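工单编号:3827
提交站点:Trurnau 二号库
所属项目:Urnero 瓶装样品归集
状态:已关闭
优先级:中
分类:容器 / 封盖 / 存放

问题描述

站点反馈,蓝盖透明瓶入箱后液位下降,箱底有少量积液。涉及批次 142,同批瓶身无裂纹,标签完好。要求确认泄漏位置,并给出可执行的处理办法。

环境

瓶型:透明塑料窄瓶,螺纹口,蓝色旋盖,盖侧有细防滑纹。
周转箱:米白色,内角为圆弧过渡,供应方 Prekuvard。
存放方式:直立,不加隔板。
库温:常温,无记录异常。

处理记录

09:10 接单。要求站点暂停该批出库,已入箱的瓶子保持原位,不要补拧。补拧之后无法判断原始旋紧状态。

09:35 站点回复已暂停。询问是否需要把积液擦掉。答复:先用试纸取样,再擦。

10:20 试纸结果与瓶内液体一致,排除冷凝水和清洗残留。

10:50 检查瓶底。抽出漏液瓶,外壁擦干,直立放在白色吸水纸上,静置三十分钟。纸面无湿痕。瓶底和瓶身接缝排除。

11:40 检查瓶口。同一批瓶子横放,盖口朝向吸水纸,静置十分钟。其中有六瓶在盖沿下方出现湿痕,位置集中在盖与瓶颈交界处。泄漏点定在封盖。

13:05 拆盖检查。垫片无缺失,无明显压痕偏移。螺纹上未见毛刺。有两只盖旋入时起始牙没有对上,盖面略斜,继续用力也能拧到停,手感与正常瓶差别不大。这一点容易漏检。

13:30 换盖对照。漏液瓶换新盖,正常瓶换上漏液瓶的旧盖,重复横放测试。两组均无湿痕。盖和瓶单独看都合格,问题在旋合过程。

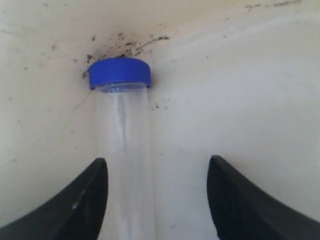
14:15 核对站点的旋盖步骤。现行做法是盖子放上瓶口后直接顺时针拧紧。建议改为先逆时针轻转,感到起始牙落下后再顺时针旋入。窄瓶瓶身软,握得过紧会把液面顶高,旋盖时应握在瓶肩以下,力度以瓶身不变形为准。

14:40 站点按新步骤重做一组,横放测试无湿痕。

15:10 站点追问:为什么直立存放也会漏,按理液面够不到盖口。查看搬运路线,周转箱从灌装台到货架要经过一段斜坡,推车时箱体前倾。箱内没有隔板,瓶子靠在圆弧内角处,箱子一倾,瓶身顺着弧面滑倒。箱底积液的位置也偏向前侧内角,与倾斜方向相符。

15:25 附带检查内角本身。圆弧处无裂缝,注清水静置后箱外干燥。周转箱不需要更换。

15:50 站点提出用胶带缠盖作为临时措施。不同意。胶带会遮住盖沿与瓶颈之间的缝隙,斜盖看不出来,后续拆封也会留胶。

原因

一、部分瓶盖旋入时起始牙错位,盖面倾斜,垫片受压不均。
二、周转箱内无隔板,过斜坡时瓶子倾倒,液体接触到未密封的盖口。
单独出现其中一项时,不一定有可见泄漏。

处理措施

1. 批次 142 全部开盖重旋,先逆后顺。液位低于下限的瓶子不补液,单独登记。
2. 旋盖后平视检查盖沿,盖下缘应与瓶颈环平行。背景用白色或米白色的平面,透明瓶颈在杂色背景前不易看清。
3. 每箱加十字隔板,瓶子之间留出取放的空隙。
4. 斜坡段改为两人搬运,箱体保持水平。推车恢复使用前需另行确认。
5. 积液箱用清水冲洗,内角用软布擦,晾干后再入库。不要用硬刷,弧面刮花后容易积垢。

遗留事项

Cáceres 站点使用同一瓶型,库存 2,189 瓶,暂无漏液报告。已转发本单的旋盖步骤,要求抽检一箱做横放测试,结果回填到对方站点的工单,不在本单跟踪。

隔板尺寸待 Prekuvard 回复。回复前用瓦楞纸板自裁,高度不超过瓶肩,否则取瓶时会蹭到盖子。

关闭说明

重旋后的批次在货架上直立存放一夜,次日早班检查,箱底干燥,液位与登记值一致。站点确认可以出库。若再次出现积液,请重新开单并引用本单编号,附上漏液瓶在箱内的位置,开盖之前先联系。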